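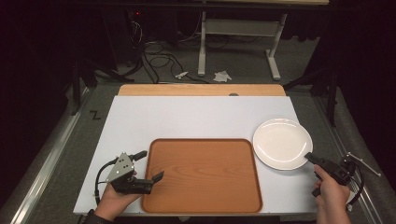 Re: Budget for a second gripper station?

drumness_priya
We've got 2000 for next term and I'm torn - another pair of hand-held grippers, or spare finger pads and bushings? Plate and tray work is all we do.

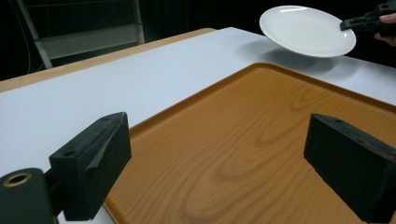

Replies

vandusen_w
Spares, for sure. Glazed plates are slippery little beggars and I'd colour-code the pads too!

edivaldo_f
Disagree. Kasprzak quoted me 1643 for a pair, cables included. Buy that and make do.

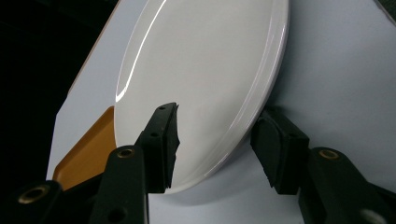 Re: Re: Budget for a second gripper station?

drumness_priya
Does that quote cover freight?

edivaldo_f
Nope - allow three weeks as well.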